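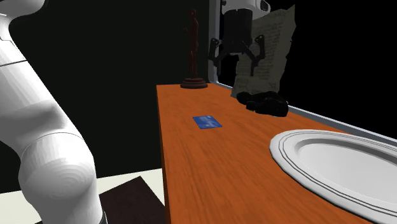
Figure 4. Simulated tabletop used for collection, with the gripper open above the back of the table.

3.2 Gathering the examples

We had doubts about simulated examples before we began, and the work reported in this section has removed only a few of them. Each layout in the Clukum set was built in the Nistemham simulator and driven by hand for 50 runs. Objects were drawn from a shared library with little thought for whether they belong together, so a statuette may share a table with a dinner plate and a crumpled handwritten sheet (Figure 4). Earlier work treats this sort of mixing as a cure for narrow training data. We are less sure. A flat card lying on bare wood is a hard thing to pick up with pointed fingers, and the contact model is at its weakest there. Of the 25 layouts we dropped 13, mostly for grasps that the simulator scored as sound and that our drivers judged impossible on a real arm. The score itself was left unchanged, so the remaining layouts may well hide the same fault. Dark backgrounds are a further worry, as black fingers are hard to pick out against them. We return to this in Section 5.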